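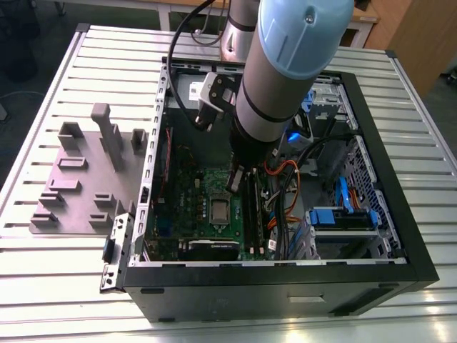 A computer is just a box with a brain in it, one reader in fourth grade wrote to us, so why does it need so many other parts? It's a good question. The word "brain" fits one part pretty well, but a brain can't do much alone. Let's go through what is inside a desktop computer and what each part does.

The case

The big metal box is called the case, or the tower. It usually stands up on a desk or on the floor. When people work on one, they often take off a side panel and lay the tower down, so the parts face up and are easy to reach.

The motherboard

The motherboard is the large flat board that everything else connects to. The one in our picture is green, but they come in other colors too. Thin metal lines run all over a motherboard, and some are hidden in layers inside it. Electric signals travel along these lines the way cars travel along streets.

The CPU

CPU is short for central processing unit. This is the part people call the brain. It follows instructions, one tiny step after another, billions of times each second. On our motherboard it is the silver square near the middle.

A CPU gets very hot when it works. In a running computer it has a cooler on top, often a block of metal fins with a fan. You can see the silver part here only where there is no cooler covering it.

Memory

Memory, or RAM, is where a computer keeps the things it is using right now. If you are writing a story, the words you just typed are in memory. Memory comes on long thin sticks called modules, and they push into slots on the motherboard. Many home computers have 2 or 4 slots.

Most memory forgets everything when the power goes off. So save your story!

Drives

Drives are for keeping things. Your photos, games and saved stories stay on a drive even when the computer is unplugged. Some drives have spinning disks inside, and others have only chips. They can sit in a metal holder called a drive cage.

The graphics card

This part works out what to show on the screen — every tree in a game, every frame of a cartoon. Some computers don't have a separate card and let another chip do the job.

The power supply

Electricity from the wall is too strong for small chips. The power supply changes it into a kind the other parts can use. Never open a power supply, even if it is unplugged. It can hold a dangerous charge inside.

Want to look inside one?

Ask an adult first. The computer must be turned off and unplugged, and the adult should be the one to open it. Look with your eyes before you touch anything, and see how many parts you can name.

Words to know

Chip: a small piece with very tiny electric circuits in it.
Module: a part that can be put in or taken out as one piece.
Slot: a long narrow opening that a part fits into.

Idanell Kids, July 20, 2023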